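Last updated: January

The shift lead at Kustden has weighed mailers by hand for most of her working life. Last fall the returns depot put a two-armed robot on one of its weighing tables, a system the staff call Zekow, and she was asked to run the line beside it.

"I didn't want it," she says. "I thought I'd be training my replacement."

On a normal day the depot handles 2776 bags. Zekow took 2113 of those on its best day. The rest are oversized, torn, or have labels the system can't read, and they go to people.

No one on her shift was let go, she says, but two open jobs were never filled. "That's a cut too. I told management so." What changed most was the kind of tiredness. "My wrists are better. My eyes are worse — I look at screens all evening now."
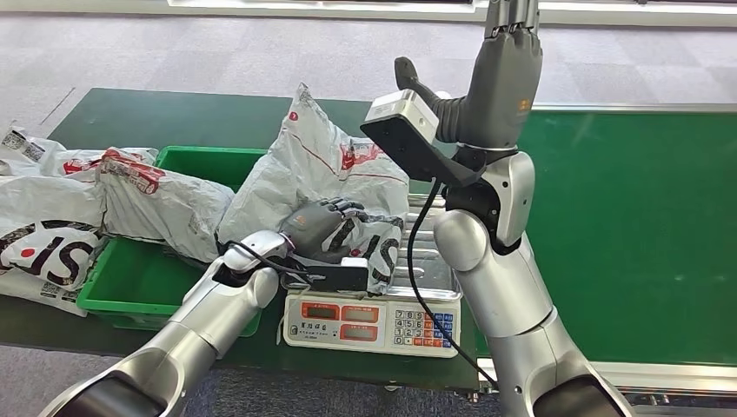
A mailer bag on the scale at the Zekow table, Kustden.

She still steps in when a bag slips or folds over its label. Pay went up by 87 cents an hour for those who took the training. She thinks it should have been more.

"It does the dull part. I'd just like a say in what I do with the rest of the day."

Comments (3)

lam_dock2: 87 cents? We got nothing at Lam.

Clisisness: Same wrists story at our place. Ask for a better chair while you're at it.

packer2000: What happens to the torn ones on nights?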